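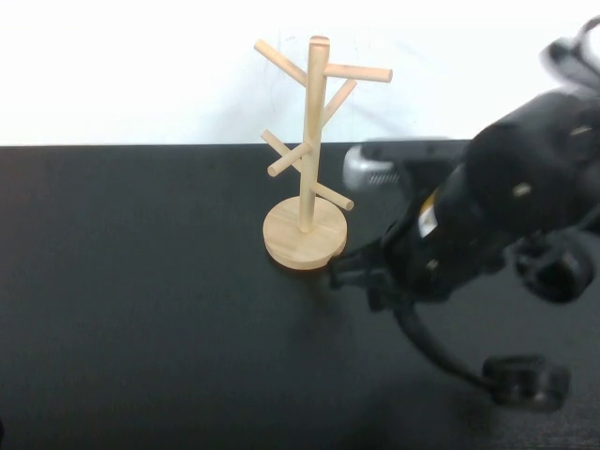
A robot arm at a wooden mug stand on a test table.

January 5, 2018
By Griment Communications

Griment has published a practice guide for laboratories and small workshops that run robot arms on tabletops. The guide, titled Working at the Table, is free to download and covers setup, daily checks, household test objects and the keeping of records.

The guide was written with Cellance, which builds control software for light robot arms, and Jugah, a training provider. It was tried out over seven months at 14 sites before the final text was agreed.

Published safety standards for industrial robots remain the starting point, and the guide does not replace them. It deals with smaller matters that the standards leave to the user – where the table stands, what may be left on it, who may change the speed setting and how a near miss is written down.

Under the guide, each site should:

- Complete a written risk assessment for every task, and again whenever the gripper or the object changes.
- Keep the table clear of anything that is not part of the task.
- Mark the reach of the arm on the floor or table and keep hands outside it while the motors are on.
- Test the emergency stop at the start of each shift and sign for it.
- Run any new motion at reduced speed for the first 10 cycles.
- Keep warning labels on the arm readable and replace them when they wear.

A separate chapter covers everyday objects such as cups, racks and stands. Objects with pegs, hooks or handles need extra care because a gripper can catch on them when it backs away. The guide asks sites to plan the exit path along with the approach, and to set a force limit low enough that the arm stops if the object is snagged. Wooden items should be checked for splits and replaced if damaged.

Record keeping takes up the last chapter. The trial sites logged 1,498 stops, both planned and unplanned, using a one-page form that is included as an annex. Sites may use their own form if it records the time, the task, the speed setting and the action taken before restart.

Jugah will offer a one-day course based on the guide. Cellance will add the daily checks to its software as an optional start screen, and users of other software can print the same checks from the annex.

The guide will be reviewed in July. Comments from users are welcome until then and should be sent to the Griment standards desk, with the chapter and paragraph number given. Changes will be listed at the front of the next edition.

Printed copies are available from Ternoseo, which is handling distribution. Orders of more than one copy should allow about two weeks for delivery.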